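About Us

By Sibel Soylu
March

Hi, I'm Sibel! I run Sundero with my old college roommate, Tuncay Coşkun, and if you landed on this page you're probably wondering whether we're a real board game company or two people with a kitchen table. We started as the second one. Our first game, Rollard, got played on that table so many nights in a row that my husband started eating dinner standing up.

Tuncay and I met in a dorm where the heat never worked right and the only thing to do in winter was play cards under a blanket. He cheated, I complained, and after a while we were making up rules so odd that cheating didn't help. A lot of those rules ended up in Rollard years later (the one where you have to trade hands with whoever laughed last is his, please send your letters to him).

We printed 573 copies the first time, and I packed every one of them myself. Don't ask me to fold a box lid now, my thumbs remember.
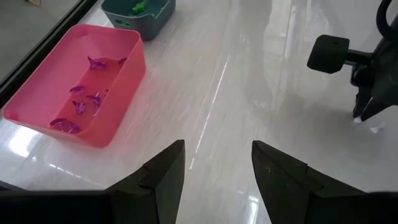
Little purple pieces in the pink bin

People ask a lot about how we pick what goes in a box. I'm the picky one. I like pieces that feel good in your hand and don't vanish into the rug, and I like a rule book you can read out loud before the snacks are gone. Rinaldi, our second game, went through 36 versions of its rule book. Version nine was four pages longer than it needed to be, and version ten was somehow worse! The one in the box fits on a single folded sheet and I'm still proud of it.

Then came Hoteleo, our family game about running a very bad hotel. You play the owner, the guests keep complaining, and the elevator is always stuck on the wrong floor. My niece came up with the goat card. We tested it with 61 families, and their notes are the reason a round now ends before bedtime (the early ones really didn't, sorry to everyone who stayed up).

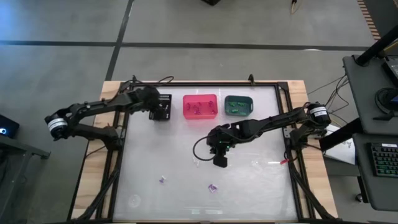

Wood table, gray tile floor

These days Tuncay does the art and the math, which is a funny mix, and I do the writing, the phone calls and most of the worrying. We still answer all our own email. If you lost a piece, write to us and tell us which game and which color, and we'll mail you a new one for the price of a stamp. If you got into a fight with your brother over the trading rule, write to us too, we love those.

We don't take game ideas by mail right now, but stores and libraries can ask us for a demo copy any time. School clubs too! Just put the name of your club in the subject line so it doesn't get buried under Tuncay's goat drawings.

1325 shares
36 comments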